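Print | E-mail this page
4 min read

Ticket: Fold policy stalls on patterned tops, fine on plain ones
Project: Sallitum
Opened by: Ningsih Sitompul
Picked up by: Narendra Awasthi
Status: closed, with one leftover (see end)

Ningsih, first note

Hi all, opening this because I've been going in circles and I'd love another pair of eyes. The new shirt-folding checkpoint does great on plain shirts. Give it anything with a busy print and it reaches in, hovers over the fabric, backs off, reaches in again, and keeps that up until the timeout kills it. No error in the log, nothing from the arm controller. It looks like a person trying to remember where they put their keys.

Things I tried already: restarting everything (of course), rolling back to the July checkpoint (same thing, a little slower), turning the lights down, turning the lights up. I also swapped the left wrist camera with the one off the Rathore bench in case it was a focus problem. Nope.

Narendra, reply

Ooh, I like this one. Quick questions before I dig. Does it hover in the same spot each time, or wander? And is it both arms or only one? Also please send me the raw wrist video, not the overlay version, the overlay hides half of what I need.

Ningsih

It wanders! Usually between a pocket and wherever the print is loudest. Both arms do it but the right one is worse. Raw video is in the Pavley folder.

Narendra

OK, watched it all with a sandwich. My guess is the grasp-point head. On plain fabric the only strong edges are collars, hems and folds, so it picks those and life is good. On a print it gets edges everywhere, the top score jumps to a different place on every tick, and the arm chases it. Could you plot the top grasp point over time for one bad run and one good run? If I'm right the good one will be a little blob and the bad one will look like somebody spilled pepper.

Ningsih

Pepper. So much pepper. I'm kind of impressed you called it.

Narendra

Ha! Then I went to look at what we trained on, and I feel a bit silly. The training set is 1,000 demos recorded with the hand-held grippers, and I'd assumed the prints were spread through it. They're not. I went through the garment tags and 17 of the demos have a patterned top. Seventeen! The rest are solid colors or a thin stripe. The Todeck bench is plain white too, so the model has hardly ever had to tell a shirt from a busy tabletop either.

Two things I want to try. First, smooth the grasp point over 7 ticks before it goes to the arm, so a single jumpy frame can't yank it around. Second, get more demos with prints, in real living rooms, on tables that are not white.

Ningsih

Smoothing is in. It helps, but it's a band-aid: the arm commits now, only sometimes it commits to a mushroom. I'm fine waiting on the demos. Can we ask for kids' clothes especially? They're small, the prints are wild, and the pockets and tabs give it lots of wrong answers to grab at. Corduroy too if we can get it, the sleeves bunch up in a way our cotton tees never do.

Narendra

New home demos are in and they're exactly what I was hoping for. Look at this one, a print on top of another print.
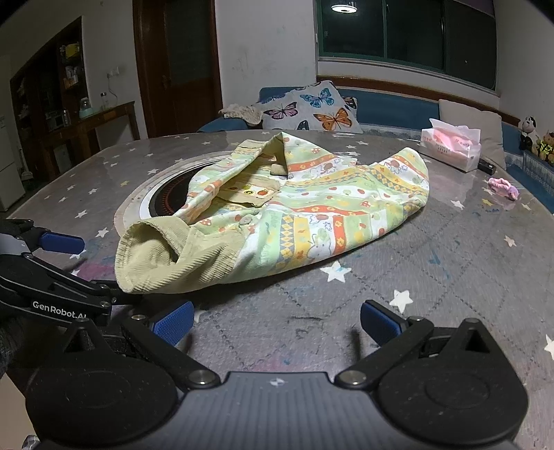
Kid's shirt with khaki corduroy sleeve and pocket, star-print tabletop, both grippers in view.

I retrained overnight with these mixed in and kept your smoothing on for now. Could you rerun the bad shirts from the first note, same starting crumple as close as you can get it?

Ningsih

Reran them after lunch. Big difference! The hovering is gone on all but 2 of the shirts, and the grasp plot is back to a blob that sits on a shoulder or a hem like it should. I turned smoothing off for one pass to be fair to the data, and it still held up, with a bit more wobble on the way down. I'd leave smoothing on.

The two holdouts both have a pocket in a different fabric from the body, and the right arm still goes for the pocket corner first. It does let go and move on now, so no timeouts.

Narendra

I can live with that. Closing this one and opening a separate ticket for pockets. Ningsih, please put the Rathore camera back before they notice, and leave the two stubborn shirts in the bin by my desk.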